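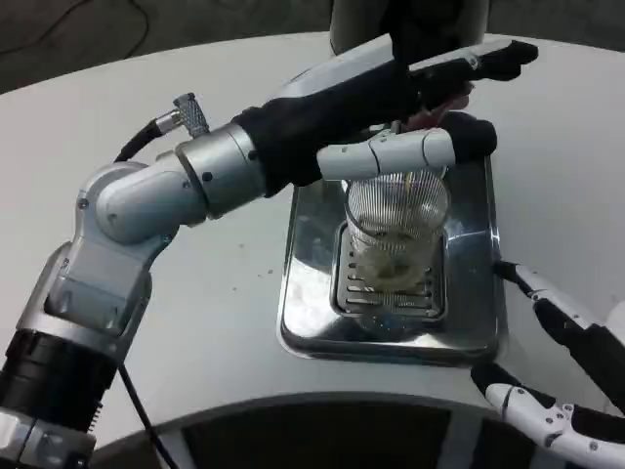
One of our readers wrote in last spring to say she had lived in Mnguni her whole life and never knew the old harbor wall ran right under her street. Could we print more about it, she asked, and maybe a map? We could, and we did!

Uso started as a folder of notes on the coastal towns between Mnguni and Pralodura -- who built them, who traded there, what they were called before they were called what they're called now. It has grown to 724 place entries, from market towns down to wells and river crossings (81 of them have their own hand-drawn map, and we love making those).

We read old tax rolls, travel diaries and ship records, and we walk the ground whenever we can. The longest walk so far was the Jirnusen road, 225 miles of it, in pieces, with a lot of stops for milestones.

Everything on the site is free to read and copy for classes. If you know another name for a place, or your grandparents did, please send it in. Spelling doesn't matter. We answer mail on Fridays.

Last updated: March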